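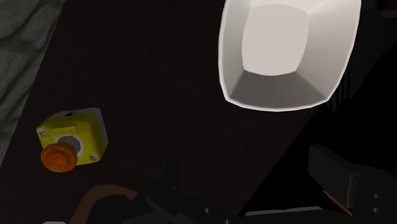 Rafsan Karunaratne wrote in to ask why a machine that can weld a car door still can't be trusted to clear up after breakfast, and whether he should stop waiting for one. Most of the letters we get at Priltarholm are a version of that question. The answers below are kept by Niamh Mac Suibhne and cover household and light shop-floor work.

Last revised June 15, 2022.

Can I buy a robot that does general housework?

No. You can buy machines that do one job each: vacuuming a floor, mopping it, cutting grass. A single arm that moves between jobs in an ordinary home is still a research item.

Why is welding easier than tidying?

In a welding cell the part arrives in the same place every time, held in a fixture. The program repeats a path. In a kitchen the cup is somewhere else each morning, and it may be a different cup. The arm has to find the object, choose a grip, lift without knocking its neighbours and put it down somewhere sensible. Each step has its own error rate and the errors multiply.

What can an arm with a two-finger gripper do today?

Pick up rigid objects of moderate size and put them into an open container. This is the task we test most. It works well when the objects are spaced apart and the container has a wide mouth. It works less well when objects touch, and poorly when they are soft, thin or shiny. A flat sheet of card on a table is harder than a tin of beans.

Why do you use an open container with sloping sides?

A wide opening forgives a placing error. If the object is released slightly off centre, the slope guides it in. Straight-sided boxes need better positioning, and the gripper fingers are more likely to catch the rim on the way down. Sloping sides make it harder to take things out again, as objects slide together at the bottom.

Is a simulated test as good as a real one?

It is cheaper and it is repeatable. In simulation we can run 3,000 attempts at a placing task and change the lighting, the table surface or the camera angle between them. Contact is the weak point. Friction, bending and small slips are approximated, so a grip that holds in software may fail on the bench. We treat a good simulated score as permission to start real trials.

Do dark surfaces matter?

Yes. Black fingers over a dark table give a vision system very little edge to work with. A pale container on the same table is easy to locate. If you are setting up a work area, choose a container and a table top of clearly different brightness, and avoid gloss.

How many real attempts do you need before trusting a result?

We use 100 for a first look and 1,000 before we publish a figure. A success in nine tries out of ten sounds good until you consider loading a dishwasher, where it means several dropped items per load.

What about laundry?

Folding a single towel has been shown in laboratories, slowly. Sorting a mixed load, turning sleeves the right way out and matching socks remain unsolved at any useful speed. We dropped laundry from our test list in March.

Is it different on a shop floor?

Somewhat. The Vinville site packs parts of known shape, and the choice of tray is ours. That removes most of the difficulty. The arm there handles up to 2,000 parts a shift, with a person clearing jams. The same arm given a box of mixed returns needs help far more often.

Does an arm need an emergency stop at home?

Any arm strong enough to be useful needs one. Fit it where a person can reach it without leaning across the working area, and check it before each session. A software stop on a tablet is not a substitute.

Which is better, the Dolan or the Flornberg gripper?

For boxes and tins we found no difference worth paying for. The Flornberg opens wider. The Dolan has replaceable finger pads, and ours have needed replacing.

Should I wait for a household robot before buying a new dishwasher?

No. Buy the dishwasher. Loading it will remain your job for some years.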